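3.2 Cable care and daily setup

I look after the Drirnama cell, so this section is mostly my own habits. We started in April with a basket-to-basket sorting task, and the first thing that bit us was cabling. The leads up at the head kept working their way out of the connectors (Anju Garg found the worst one after we'd lost 300 trials to it!), so now I tug-test every plug before power-up and check that the long cable has slack all the way across the floor. I also push the desk back to the wall and re-seat both baskets - a small shift is enough to spoil the release point.
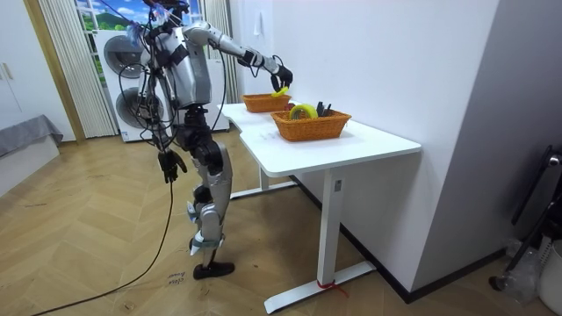
Figure 4. The humanoid at the desk, holding a small yellow object over the farther of the two baskets.

Every 600 trials I re-zero the arm joints with the Negi script and go over the straps on the torso and lower leg. If the hand drifts after that, I swap the wrist lead before touching any gains - see Section 5 for what drift did to our numbers.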